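Vasard Ribbed Tablecloth in White, Long Size
Reviewed 24th August

I bought this in March, so I've had it long enough to stop being polite about it. Mostly I still like it! But there are a couple of things I wish I'd known, and the product page is no help with either of them, so here goes.

First, the table. Ours is a long one and it gets used for everything except formal dinners. Homework, folding shirts, sorting the mail, people sitting down with a drink and staying two hours. The top underneath is ugly (old water rings, a burn from a trivet that wasn't up to the job) and I wanted something that would cover the whole length without me having to overlap two cloths and pretend it was a style choice. I'd tried a vinyl one from Gremedton before and it did its job, but your forearms stuck to it all summer and it smelled like a pool toy until I gave up and put it out in the garage.

So, the Vasard. The fabric has a very fine rib running through it, close enough together that from across the room you'd just call it white. Up close it has a bit of texture and I think it makes the whole table look more finished. It also hides crumbs better than a flat cloth does, which can be a good or a bad thing depending on who's coming over. The white is a soft, pale white with no blue in it. I held it up next to my Mäkelä napkins, which are supposed to be white too, and the napkins looked almost yellow. If you match your linens, be warned.

There are 3,000 reviews on the store page and I swear half of them are about wrinkles. I went in expecting the worst. It came folded into a tight little square and the creases were pretty bad on day one, I won't lie, and I ironed it on medium with a damp towel over the top. Since then I've stopped ironing altogether. I pull it out of the dryer while it's still warm, throw it over the table and smooth it with my hands. It never goes perfectly flat, you get these low, soft wrinkles here and there, but on a ribbed fabric they don't bother me. If they'd bother you, get something heavier.

The part I care about most is whether it stays put when people are really using the table. Elbows, bottles, sweatshirts dumped in a pile, cords all over, the works. It's better than I expected. The rib gives it a little grip against the wood, and a bottle stands on it just fine. A tall skinny glass is another story if there's a fold right where you put it down, so I run my palm over the spot first.
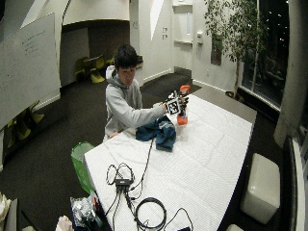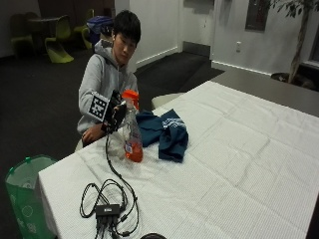
One reader wrote in to say she has the same cloth in the short size and can't get sports drink out of it, the orange kind especially, and did I have any luck with that? She'd tried dish soap and a cold soak and still had a peach-colored ghost by one corner.

Okay, so, stains. Mine has been through the wash six times now and I've had two real spills on it, one coffee and one tomato soup. The coffee came out completely. The soup left a faint mark until I dabbed it with oxygen bleach mixed into a paste, left it for an hour and washed it again on warm. I'd try the paste on the orange drink too, but test it on the hem first, and keep it out of the dryer until the mark is gone! The ribs do hold onto liquid a bit, so blot along the lines and don't scrub across them. I scrubbed across the coffee one and got a little fuzzy patch that's still there if you know where to look.

Shrinkage: a touch, all of it in the first wash, all of it in the length. I still have a decent drop at both ends, but if your table is right at the limit of the size chart, go up one. They do seven sizes and the jump in price between them is small.

My real complaint is the hem. It's narrow and it's stitched with a thread that's shinier than the fabric, and on one of the short ends it had started to pucker by the third wash. I've been meaning to unpick it and redo it by hand and obviously I haven't. For the price I'd have liked a wider hem with proper corners. The Momard cloth I had years ago had lovely mitered corners, cost less, and lasted until the cat got at it. They don't make it long enough for this table anymore or I'd have just bought that one again.

Would I buy the Vasard a second time? Yes, in white, one size bigger, and I'd wash it before it ever touched the table. I looked at the charcoal as well, but lint shows up on everything dark in this house, and I like being able to bleach things.

Four stars. I took one off for the hem.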